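Count the Bad Folds Too

April 28, 2019

The number in the Achari group's folding report is 974. That is how many demonstrations a two-armed setup was trained on, each one a person guiding the arms through folding a garment. The report came out in November, and most of the talk since then has been about whether 974 is a lot. I think that is the wrong thing to argue about.

What should be argued about is the choice to keep the untidy demonstrations. The usual habit, at Pisetti and at most labs I have visited, is to throw out any run where the operator fumbles a corner or has to grab twice. Achari kept 192 of those and trained on them with everything else.
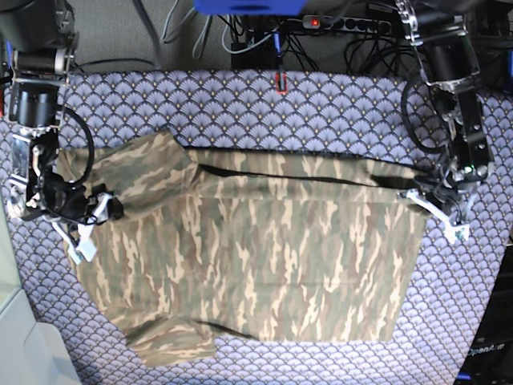
Reva wrote to me after an earlier draft of this went around and disagreed. "You are giving them credit for not cleaning their data. A policy trained on hesitation learns to hesitate. I would want to see the same training done without the 192 before I believed a word of it."

That is fair, and the report does include that comparison, though it is buried near the back. The version trained only on clean runs was faster when the shirt started out flat. It did worse when the shirt started with a sleeve tucked under. It had seen very few awkward starts, so it had little to draw on.
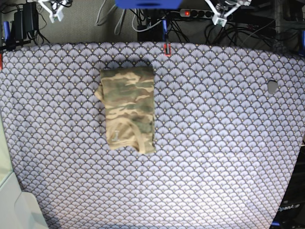 Folded camouflage T-shirt on the fan-print cloth, both grippers clear of the table.

Cloth is a hard case for this kind of work. A box has a shape and keeps it. A shirt has a new shape every time it is touched, and a seam that was on top can end up two layers down. If the training runs only show the shirt behaving well, then the method has been tested on a small corner of the job.

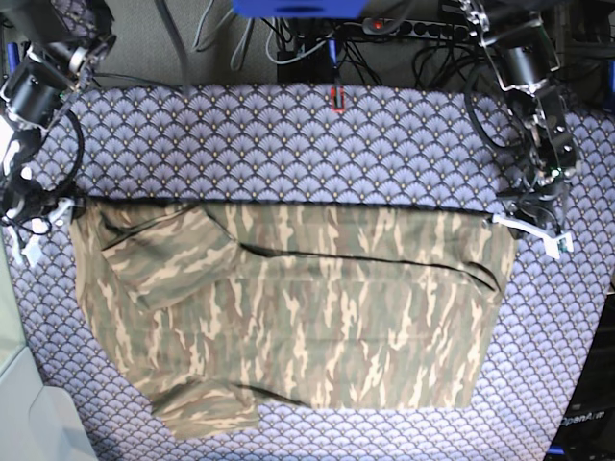 I also think the report should have gone further. It tries 9 garments, and only 2 of them have long sleeves. Long sleeves are where folding gets slow and where I would expect the untidy runs to matter most. Trullura's towel results had the same gap - good figures on the easy shapes, very little on the rest.

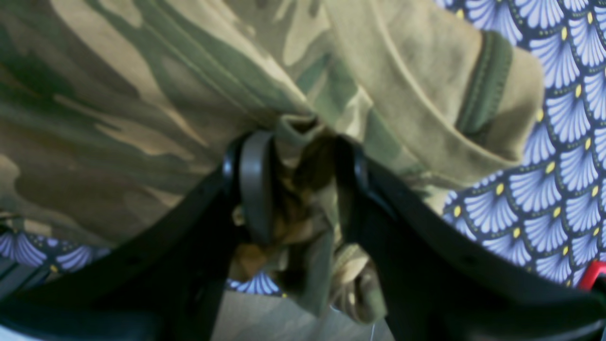 Wrist view: a pinched fold of the garment between the gripper pads.

So my request to anyone publishing in this area is small. Say how many runs you dropped and why you dropped them. Put the comparison in the main text. I would trust a lower success rate with that information attached over a higher one without it, and I would like reviewers to start asking for it.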